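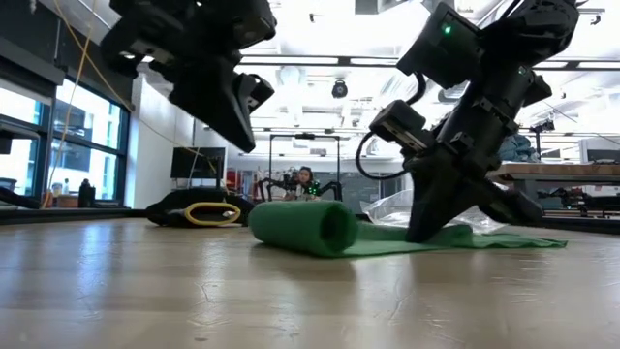

Fig. 4. Green cloth, partly rolled from the left end.

4. Storing the table cover

Read section 2 first if the cover is new. For the Vindum felt cover only, the Vakow vinyl one has its own sheet.

1. Clear the table. Dice, cards, cups, everything.
2. Brush the felt. Soft brush, one direction, short strokes. No vacuum with a spinning head.
3. Check for spills. Damp spot? Blot, leave flat overnight. Do not roll damp felt.
4. Start at one short end. Roll loosely, keep the edges lined up. If it drifts, unroll and start agian.
5. Two cotton ties, one near each end. Snug, not tight.
6. Into the bag, drawstring up.

CAUTION: No rubber bands. They mark the felt and the marks stay.
CAUTION: Do not iron. Low steam from the back side only, and test a corner.

Note: Never fold. Fold lines show under cards and dice catch on them.

Note: Store lying down, nothing heavy on top. Closet shelf is fine, garage is not (moths, damp).

Creases after storage: lay flat, books on the corners, wait a day. Still creased, see steam caution above.

Spare ties and bags: ask Prasanna Herath at the Nernville shop, part 600. Give the cover size when you order or you'll get teh small bag.

Section revised 7th November, I. Haque. Old step 5 (the cardboard tube) is removed, tubes no longer supplied.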